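Chapter 3
A Morning at the Open Day
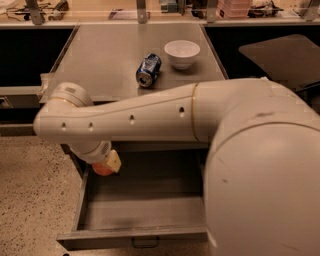

Why I'm starting with a drawer

I promised my editor this chapter would open with a definition of manipulation. You'll get one in a few pages, but first I want to tell you about the open day at Dretham, back in September 2024, when I stood behind a rope with a paper cup of coffee and watched a robot arm work over an open drawer for most of a morning.

My host was Margus Lūse, who runs the lab and talks faster than I can write. He'd set out tabletop jobs with ordinary stuff – a dented soda can, a little white bowl, that kind of thing – and visitors kept asking him when the impressive part would start. I asked him that too! He laughed and told me to look at the drawer and work out where the gripper could go without the rest of the arm hitting something.

So I tried it, on the back of my program, and I got it wrong. I'd thought only about the fingertip. I'd forgotten the elbow, the wrist and that big round shoulder (it takes up a lot more room than you expect when you're standing next to it). Priit Kļaviņa, a student on Margus's team, looked at my sketch and very politely drew in the table edge I had left out.

That sketch is where we'll begin. In Section 3.1 you'll make one of your own, using a kitchen drawer and your own arm. Keep your shoulder still while you do it, and write down every place your elbow wants to go. We'll need those notes again in Section 3.4, when we get to joint limits.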